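Assunto: Re: [pedais] Ruído no delay Sriwong com fonte partilhada

Sunee Thaweesak escreveu:
> O Sriwong apita quando ligo o Bitthorpe na mesma fonte. Sozinho fica
> silencioso. É defeito do pedal?

Não parece defeito. O relógio do delay passa para a linha de alimentação comum e o Bitthorpe, com ganho alto, amplifica-o. Testes, por ordem:

1. Alimentar o Sriwong por uma saída isolada. Consome 60 mA; as da Tastley dão 100.

2. Com o Bitthorpe a pilha, repetir com o ganho a 10 e a 14 horas. 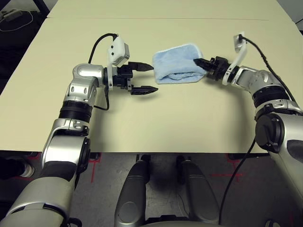
3. Se o apito continuar, trocar o cabo entre os dois por um de 40 cm, blindado.

Manda os resultados até sexta-feira.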